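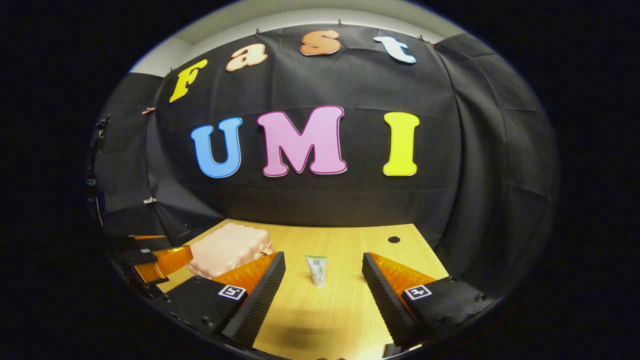 What happens to the people on a packing line when part of their work is handed to a robot? In the case we studied, they kept their jobs, but they spent less of the shift packing and more of it preparing, checking and correcting the work of the machine.

Figure 2. Squeeze tube between the fingers of a hand-held gripper. Each finger carries a square marker. Part of another gripper is at the far left.

4. Changes in work at the Priltham site

4.1 Division of tasks

Wutivitz packs small household and personal care goods for other companies. At its Priltham site, 13 people worked on the mixed-goods line during the study period, all of them on day shifts. Before the change, each packer took items from a tray, checked them for damage, placed them in a carton and passed the carton to the taping station. The Jorar cell took over the placing step for a limited set of items, mainly tubes and small bottles. Everything else on the line was still packed by hand.

The cell was trained on demonstrations given by the packers themselves. A packer picked up an item with a hand-held gripper and put it down again in the way the cell was expected to do it. A small upright tube of the kind in Figure 2 is an easy item for a person and a fairly hard one for a two-finger gripper, as it can tip if one finger touches it before the other. Packers reported that they had to slow down a good deal and that they became aware of movements they had never thought about before.

Demonstration work was not in anyone's job description. At first it was given to whoever was free, usually in the last part of the shift. This caused complaints. Packers who gave many demonstrations fell behind on their regular count, and the count was still used in the monthly review. After two reviews the site manager set aside paid hours for demonstrations and left them out of the count. Over the whole period the site logged 136 hours of demonstration work, very unevenly spread across the group. Three packers did more than half of it.

4.2 Skill and recognition

Interviews were held in the break room, and one was held by phone on a Saturday. We asked each packer what had become easier, what had become harder, and who they now went to with a problem.

The most common answer to the first question was wrist and shoulder strain. Tubes and bottles make for repetitive work, and several packers were glad to see less of them. The answers to the second question were more mixed. With the easy items gone, the hand-packed share of the line was made up of odd shapes, soft goods and multi-part orders. Packers said the day had fewer stretches in which they could let their minds wander or talk to the person next to them. One described the new mix as "all the hard ones, one after the other."

Rūta Butkienė, the line lead, raised a point about recognition that came up in other interviews as well. She noted that the cell's handling of tubes had been learned from particular people, and that those people could see their own habits in it. "It tilts the tube a little before it lets go. I do that. My pay slip doesn't say so." She asked that demonstration work be listed as a skill grade, with a pay step attached. Management agreed to the listing. The pay step was still under discussion when the study ended.

4.3 Stops and corrections

The cell stopped more often than planned in the early weeks – mostly for dropped items and for cartons that arrived with a flap folded in. A stop had to be cleared by a person, and the nearest packer did it. We recorded 515 stops in all. Most were cleared in under a minute, but they broke into other work, and packers near the cell rated their shifts as more tiring than those at the far end of the line did.

Rafferty, the contractor that maintained the cell, had assumed that one trained operator would handle all stops. In practice the operator was often away at the taping station. Packers learned to clear stops by watching, and by September most of the group could do it without help. Formal training followed later and covered what they already knew, along with the lockout steps, which several of them had been skipping. We consider the gap between informal and formal training the clearest safety finding of the study.

4.4 Staffing

No one was laid off during the study period. Two packers left for other reasons and one of them was not replaced. The remaining packers read this as a sign of what was coming – the manager described it as a seasonal decision. Our data do not allow us to say which view is correct, and we return to the question in Section 6.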